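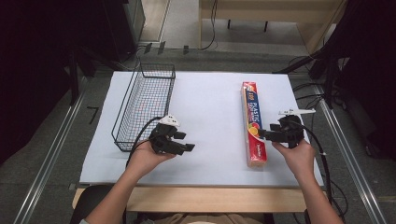
Graça Henriques様

進捗報告、第2回。対象は8月分。前回より遅れて申し訳ありません。棚の搬入と重なって机に向かう時間が取れず、箇条書きと走り書きが混ざっています。数字のところだけ先に見たい場合は「お金」の節へ飛んでください。

件名:共同キッチンBastos 収納見直し(Liltex助成)

## 先に要点

- 引き出しの中身の仕分け、終了。
- 消耗品(ラップ、ホイル、袋類)の置き場所、ほぼ決定。長い箱は金網のかごに入れる方式で進める。
- 乾物棚は半分。瓶の移し替えで止まっている。
- Tanwoodの棚板、届いた。奥行きが図面と違う。交換を依頼中。
- 支出は665ユーロ。助成額2,000ユーロの範囲内。
- 追加のお願いがひとつあり(最後に書きます)。

## 消耗品まわり

今月いちばん時間をかけたところ。前回の報告で「ラップがどこにあるか分からない」という声が多いと書きましたが、調べてみたら置き場所が分散していただけでした。流しの下、冷蔵庫の上、オーブン横の引き出し、それから掃除用具の棚。開封済みのものがそれぞれの場所に一本ずつある、という状態。なくなったと思って買う。買った人が自分の使いやすい場所にしまう。次の人は見つけられない。また買う。

まず全部出して集めた。箱が潰れて刃が浮いているもの、芯だけ残っているものは処分。残りを一か所へ。

問題は箱の形。ラップの箱は細長いので、引き出しに横向きに入れると手前の物がつかえる。立てると倒れる。棚に平置きで積むと下の箱が取れない。これまでの収納が崩れた原因の大半はこれだと思います。

候補を並べて比べました。

| 方式 | 出しやすさ | 戻しやすさ | 掃除 | 所感 |
|---|---|---|---|---|
| 引き出しに平置き | 良い | 普通 | 手間 | 引き出しの長さに左右される |
| ファイル立てに縦置き | 良い | 良い | 楽 | 背が高く、棚の段に当たる |
| 扉裏のラック | 普通 | 悪い | 普通 | 扉が重くなる。蝶番が心配 |
| 細長い金網のかご | 良い | 良い | 楽 | 採用方向 |
| 蓋付きの箱 | 悪い | 悪い | 楽 | 蓋が戻ってこない |

金網のかごは、黒くて細長いもの。側面も格子なので、棚に置いたまま外から中身の色が分かるのが大きい。赤い箱のラップなら赤が見える。ラベルを読まなくても「あれだ」となる。透明なプラスチックのケースも考えましたが、棚の奥だと光って以外と中が見えないという意見。

置き方は、箱とかごの長い方向をそろえる。当たり前のようですが、これを決めておかないと斜めに突っ込む人が必ず出ます。かごの向きも棚に対して奥行き方向で統一。引き出すときに短い辺をつかめばそのまま手前に来る。

弱い点も書いておきます。

- 細かい物には向かない。輪ゴム、クリップ、楊枝の類は目から落ちる。
- 金網の角が棚板に当たる。柔らかい木だと跡がつくかもしれない。薄いシートを敷くか検討中。
- 底に粉がたまらない代わりに、棚のほうに落ちる。棚を拭く回数は減らない。
- 紙箱の角が格子に引っかかることがある。特に湿気で箱がふやけているとき。

総合すると、それでもこの方式がいちばん続きそう。続くかどうかが今回の全部なので。

### ラップの種類

種類も絞りたい。現状は持ち込みもあって幅も長さもまちまち。箱に「100」と「PLASTIC」とある赤い箱、下のほうに果物の絵がついたもの、あの系統の色がはっきりした箱なら遠目でも見分けがつくので、候補に残してあります。銘柄を固定するかは未定。価格よりも、箱がしっかりしているかどうかと、色で区別がつくかどうかを優先したい。白っぽい箱ばかりだとホイルと取り違えます。過去に、オーブンに入れる料理にラップをかけそうになった件あり。使う前に気づいたので事故にはなっていません。

案としては

- ラップ → 赤系の箱
- ホイル → 銀または青系
- 紙(オーブンシート) → 茶系

と色を分けて買う。売り場の都合もあるので厳密にはやらない。かごの札のほうにも同じ色の印をつけておけば、違う色の箱が来てもなんとかなるはず。

## 作業台の紙

仕分け作業のやり方を変えました。前は台の上に直接並べていたのですが、明るい木の天板だと小さい物や半透明の袋が紛れて見落とす。白い紙を天板いっぱいに近い大きさで敷いて、その上に出す。終わったら紙ごと捨てるか、汚れていなければ巻いて取っておく。

やってみて良かったこと

- 物の輪郭がはっきりする。特に黒い金網は白地だとよく見える。
- こぼれた粉や豆がひと目で分かる。
- 物と物の間をあけて置く癖がつく。詰めて並べると、結局それは仕分けではなく積み上げになる。
- 鉛筆で線を引いて棚の奥行きを書き込める。その線の中にかごを置けば、棚に入るかどうかが台の上で分かる。

最後のが特に便利。棚板の寸法違いもこれで見つけました(後述)。

紙は少しずつずれるので、隅をとめるテープが要る。マスキングテープでやっていますが、何度も貼り直すと粘着が弱くなる。安いクリップで天板の縁をはさむほうがいいという提案もあり、次回試します。

作業の手順も短くまとめて壁に貼りました。文面はこれ。

1. 天板を拭く。乾いてから紙を敷く。
2. ひとつの引き出し(または棚の一段)の中身を全部出す。
3. 入れ物と、入れる物を左右に分けて置く。間をあける。
4. 使う物だけ戻す。迷う物は「保留」の紙袋へ。
5. 紙の上に残った物がなくなってから次の段に進む。

5を守らない人が多い。途中で電話が来て、そのまま次の段を開けて、混ざる。私もやりました。

## 引き出し

終了。前回の報告時点で残っていた分も含めて、全部確認しますた。中身の一覧は別ファイルにあります。必要ならお送りします。

内訳の感想だけ。

**上段** よく使う調理道具。木べら、おたま、菜箸、計量スプーン。同じ物が重複していた。全部は捨てず、状態の良いものを残して、あとは「貸し出し用」の箱へ。利用者が自宅に忘れてきたとき用。

**中段** 布巾、鍋つかみ、エプロンの紐(本体なし)。布巾は洗って干して、薄くなったものは掃除用へ。鍋つかみは焦げが裏まで抜けているものがあり、これは危ないので迷わず処分。

**下段** 謎の部品。ミキサーの蓋らしきもの、何かのネジ、もう存在しない機械の説明書。保留袋に入れて棚の上。次の利用者会議で持ち主が出てこなければ捨てます。期限を切らないとここは永久に片付かない。

引き出しの底敷きは、はさみで切れるシートを使用。採寸は全部やり直し。同じ家具なのに、引き出しごとに幅が微妙に違う。古い家具だとこういうことがあるそうです。

## 乾物棚

半分。正直に言うと予定より遅れています。

理由は瓶。Pukadlowの保存瓶を入れる計画で、瓶自体は届いている。ただ、洗って乾かす場所がない。水切りかごは日中ずっと使用中、布巾の上に伏せておくと翌朝まだ曇っている。湿った瓶に米や粉を入れるわけにいかないので、少しずつしか進まない。

対応:夕方の利用が終わったあと、作業台を一晩借りて並べて乾かす。Bastosの担当者には口頭で了解をもらった。書面は要らないとのこと。台に紙を敷いたままだと水を吸って破れるので、このときは布に替える。

移し替えが済んだもの:米、レンズ豆、ひよこ豆、砂糖、塩、パスタの短いもの。

まだのもの:小麦粉、パン粉、オートミール、ナッツ類、長いパスタ。長いパスタは瓶の高さが足りない。折るのは論外と言われました。細長い金網のかごに袋ごと寝かせて入れる案が出ていて、ラップと同じ形のかごで済むならそのほうが買い物としても楽。ただし袋の口が開いていると格子から落ちる。袋をとめるクリップとセットで考える。

賞味期限切れの扱い。棚の奥からかなり古い香辛料が出た。香りを確かめるまでもなく処分。今後は、開けた日を札に書く。書くペンを棚に紐でつるす。つるしてもペンは消えるので、予備も買ってあります。

## Tanwoodの棚板

届いたものの奥行きが図面より浅い。作業台の紙に引いた線に合わせてみて気づいた。かごを奥行き方向に置くと、手前の縁から少しはみ出す。落ちるほどではないけれど、通りがかりに肘や袖が引っかかる高さの段なので、このままは使いたくない。

Tanwoodに連絡、先方の返事は次のとおり。

- 図面の寸法は壁側の隙間を含んだ値だった。
- 交換は可能。費用は先方負担。
- 引き取りと納品は同じ便にまとめる。
- 納期は確認中。まだ返事なし。

こちらの図面にも隙間の書き方が曖昧なところがあり、向こうだけの責任とは言いにくい。次からは「板そのものの寸法」と明記する。

交換までの間、いま届いている板は下のほうの段に仮置き。そこなら人が触れにくい。消耗品のかごは元の棚を使って試験運用を続けます。

## 札とラベル

手書きか印刷かで少し揉めた。印刷はきれいだが、中身が変わったときに直す人がいない。手書きは誰でも直せるが、読めない字がある。

折衷で、品名は印刷、補充の目安は手書きの欄。厚紙に書いて、金網のかごには紐で下げる。最初は格子に挟む形を考えていたが、抜け落ちるし、中身が見えるという利点をつぶしてしまうのでやめた。

言語の問題も。利用者の母語がばらばらなので、文字だけでなく簡単な絵を入れてほしいという要望。ラップの絵、描いてみると意外に難しい。ただの筒になる。ホイルと区別がつかない。箱の色を塗るのがいちばん通じた。

下書きを貼って、反応を見ているところ。今のところの意見:

- 字が小さい。
- 下の段の札は、立っていると見えない。
- 「袋」だけだと、ごみ袋か食品用か分からない。これはもっとも。分けました。
- 絵がかわいい(参考意見)。

## 利用者の反応

アンケートは紙で置いています。回収率は低い。書いてくれた人の声をいくつか、そのまま。

> 「ラップを探して全部の扉を開けなくてよくなった」

> 「かごごと作業台に持ってこられるのがいい」

> 「札の位置、もう少し上に」

> 「前の場所に慣れていたので、まだ流しの下を見てしまう」

> 「鍋の蓋もなんとかしてほしい」

鍋の蓋は今回の計画の範囲外。ただ気持ちは分かる。次期の話として記録だけ。

前の場所を見てしまう件は、流しの下に「移動しました」の札を貼って対応中。しばらくしたら剥がす。剥がし忘れないようにしたい。

口頭で受けた苦情も書いておきます。片付け作業で台を使っている時間に、昼の仕込みがしたかったという人がいた。予定表には書いてあったが、冷蔵庫の横は見ないとのこと。次からは入口の扉にも貼る。

## お金

助成総額 2,000ユーロのうち、今期までの支出 665ユーロ。

含まれるもの

- 金網のかご(試験分)
- Pukadlowの保存瓶
- 引き出しの底敷きシート
- 作業用の紙、テープ、ペン、厚紙、紐
- Tanwoodの棚板(手付)

含まれないもの

- 棚板の残金。交換が済んでから支払う約束。
- かごの本番分。置き場所が全部決まってから注文。
- 取り付け作業の謝金。

領収書は全部あります。一枚だけ感熱紙が薄くなっていて、読めるうちにコピーを取りました。原本と一緒に提出します。

消耗品そのもの(ラップ、ホイルなど)は助成金からは出していません。通常のキッチン運営費のほう。前回ここを質問いただいたので念のため。

## 遅れと心配ごと

- **棚板の納期。** いちばん大きい。返事が来ないと取り付けの人を予約できない。
- **瓶の乾燥。** 夜間に台を借りられれば解決の見込み。ただし涼しくなると乾きが遅くなる。
- **かごの在庫。** 試験分を買った店で、同じ形が今後も入るか分からないと言われた。形が変わると棚の割り付けからやり直しになるので、決まり次第まとめて注文したい。
- **戻す習慣。** 物の問題ではなく人の問題なので時間がかかる。短期間で結果は書けません。

前回「リスクなし」と書いた項目のうち、棚板は間違いでした。訂正します。

## 次の期間にやること

- 作業台で、残りの乾物の移し替え。
- 長いパスタと、オーブンシートをかごに入れてみる。入らなければ別案。
- 札の最終版。下の段は上向きに角度をつける。
- 紙をとめるクリップの試用。
- 保留袋の中身、利用者会議で処分を決める。
- 棚板が来たら、白い紙の上で寸法を先に確認。壁に付ける前に。必ず。
- 使い方の紙を一枚にまとめる。長いと読まれない。

掃除用具の棚は、余裕があれば。たぶんない。

## お願い

かごの本番分を前倒しで買わせてください。上に書いた在庫の件です。見積もりは200ユーロ、送料込み。計画書では棚の取り付け後に購入となっているので、順番の変更にあたるかと思います。総額の変更はありません。費目の移動もなし。

ご承認いただけるなら、メールで一言いただければ注文します。様式が必要なら送ってください、その日のうちに埋めます。

もう一点、これは急ぎません。次の訪問のとき、可能なら夕方に来ていただけると助かります。昼は仕込みで台がふさがっていて、棚も引き出しも開けっぱなしで、落ち着いてお見せできないので。

## 添付

- 引き出しの中身一覧(途中のメモ付き。字が汚い)
- 棚の割り付け図、修正版
- Tanwoodとのやりとりの写し
- 領収書コピー
- 札の下書き

割り付け図は前回お送りしたものと段の番号の振り方が逆です。今回から下から上へ数えています。古いほうは破棄してください。

共同キッチンBastos 収納見直し担当

追記:送信直前にTanwoodから連絡。引き取りの便は手配できたが、日付はまだ出ないとのこと。決まったら別途お知らせします。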